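Unit 9: Hoses, Fittings and Small Leaks
Course handout, Home and Building Maintenance

Read this before the April workshop. Bring a utility knife, a flat screwdriver and a tape measure. Gloves are in the cabinet by the door.

1. Why hoses fail

Most water damage in a house starts at a flexible line and not in the rigid pipe. Rubber gets hard with age. Heat speeds this up, and so does contact with oil or cleaning products. A hose that still bends easily in the middle may have gone stiff at the ends, where it has been squeezed by a clamp for years. Check the ends first.

Look for four things: cracks that open when the hose is bent, bulges near the clamp, a sticky surface, and white or green deposits on the fitting. Deposits mean that water has been getting out slowly and drying. Any one of these is enough reason to replace the hose.

Kinks are a separate problem. A kinked hose will usually carry water for a long time, but the wall is weakened at the fold and it does not recover when straightened. Replace it and find out why it kinked. Usually the hose was too long for the space or the appliance was pushed back against it.

2. Measuring and cutting

Hose is sold by inside diameter. Measure the inside of the old piece at a clean cut, away from the clamped end, which will have stretched. Then measure the fitting it goes on. The parts list for this unit uses Vimenier barbs and Vutico clamps, but any make will do if the sizes match.

Cut square. An angled cut leaves one side short on the barb, and the clamp then sits partly on bare fitting. Use a sharp blade and one steady stroke. Scissors crush the wall and should not be used. 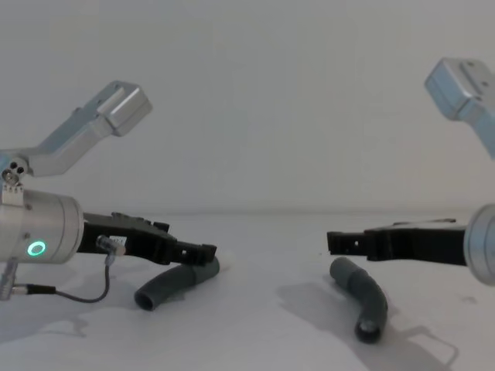 Mekonnen: I was taught to cut long and trim, and I would put that in the notes. You can always take a bit off. If you cut short you are buying more hose.

This is good practice and should be followed in the workshop. Leave extra length, test the fit, then trim. The finished hose should reach both fittings without being pulled.

3. Joining two lengths

A damaged section can be cut out and the two good ends joined with a straight barbed connector. Treat this as a repair for drain lines and low-pressure lines. Do not join a washing machine supply hose. Replace it whole.

Push the hose on until it covers every ridge of the barb. Warm water softens the end and makes this easier. Do not use grease or dish soap on a line that carries drinking water; plain water is enough. Slide the clamps onto the hose before the connector goes in. Set each clamp behind the last ridge, a short distance back from the cut end, and tighten until the rubber just begins to rise at the edges of the band. More than that cuts into the hose.

4. Testing

Dry the joint fully and wrap it in a paper towel. Open the valve slowly. Check after 2 minutes and again after 16. A damp spot shows on paper well before a drip forms. Check once more the next day.

Reading: Tolemetti workbook, page 54, and the table of clamp sizes that follows it. Complete the leak log for one sink at home and hand it in at the workshop.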